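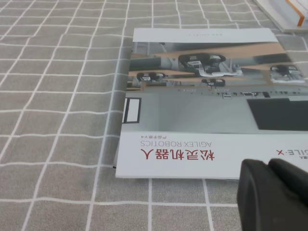

According to Drusora, the number was too good, and a number that is too good must be treated like a guest who arrives before the hour. Put it in a chair and watch it.

Sibel Demirtaş read this message two times in the laboratory kitchen in Ismont. Her tea was already cold. She had sent the result at six in the morning, one line only: 94 percent. The old method had never passed 70, and Drusora, who lived nine time zones away and supervised by writing short letters, had answered before seven.

She went back to the table. The arm was in its rest position above the gray cloth with the white squares. The task was simple to say. The arm must slide a flat booklet to the border of the table, take it by the part that hangs over, and lift it without bending the cover. A flat thing on a flat cloth is a difficult thing for a gripper. Everyone who has tried to pick up a coin while wearing gloves knows this.

Her method was called Grillier, after the street where she had the idea. In Grillier the arm did not decide the direction of the push from one look. First it gave the booklet a very small push, looked at how the cover had moved against the squares, and only after this it chose the real push. She called the small push "the question." In the paper she would have to call it something more serious.

"He does not believe us," she told Godinho, who was lying under the table with a screwdriver in his mouth.

Godinho took out the screwdriver. "He believes us. He wants to know why."

"It is the same."

"It is very different. My mother believes that I have a job."

Sibel opened the file with the trials. There were 584 of them, and each one had a short video from the wrist. She began with the failures, as she had been taught. In the failures the booklet turned too much, or the pads climbed onto the paper and pressed it down. These were honest failures and she liked them. Then she began with the successes, and at noon she was still sitting there, and her soup had become a kind of pudding.

At trial 212 she stopped the video.

The arm made its small push. The booklet moved, and the squares appeared beside it, and then the arm waited. It waited a little longer than she had written in the program. She played it again. In trial 213 it waited also, and in 214. She went to the code and found there the reason, in a line which she had written herself one night in November. The camera needed time to send the new picture, and she had put a pause so that the program would not read the old one. The pause was long. During the pause the cloth, which had been pulled by the push, went slowly back to its place.

She sat with her hand on her mouth.

"Godinho," she said. "It is maybe the cloth."

He came out from under the table. She explained it to him badly, then a second time better. If the cloth relaxed before the second push, the booklet would start from a calm surface. Then perhaps the question was not important. Perhaps only the waiting was important.

"So remove the question and keep the waiting," he said.

"Yes."

"And if it still gives 94?"

She did not answer. Two years were inside this answer, and a street, and one relationship which had ended politely.

They prepared the test together. The arm would make the same small push and the same pause, but it would not use what it had seen. For the direction of the real push it would take the guess from the first look, as in the old method. They would do 20 trials before dinner, to have a feeling, and leave the rest for the night.

The first trial succeeded. The second succeeded also. Sibel went to the window and looked at the parking lot, where a man was trying to close an umbrella.

"Third one turned," said Godinho.

She did not come back from the window. She heard the motors, the soft noise of paper on cloth, and the motors again.

"Fourth one turned." A long time passed. "Fifth is good. Sixth one, oh, this is ugly. It went into the cable."

When all of them were done, 13 had succeeded. She wrote the number on the back of her hand, because the notebook was on the other side of the room and she did not want to walk past the arm. Thirteen was better than the old method would do on a bad day, and not much. The waiting gave something, possibly. The question gave the rest, or this was how it looked from so few.

She wrote to Drusora everything: the pause, the cloth, the line from November, the 13. She wrote that she would run the full test in the night and that he should not be happy yet. She removed the second part and then put it back.

His reply came when she was already wearing her coat. It said that he was not happy, he was interested, and could she please repeat it on bare wood.

Godinho had started to fold the cloth from one corner — carefully, as one folds it after guests.

"Leave it," said Sibel. "The wood is tomorrow." She hung her coat again on the chair and pressed the button for the first trial of the night.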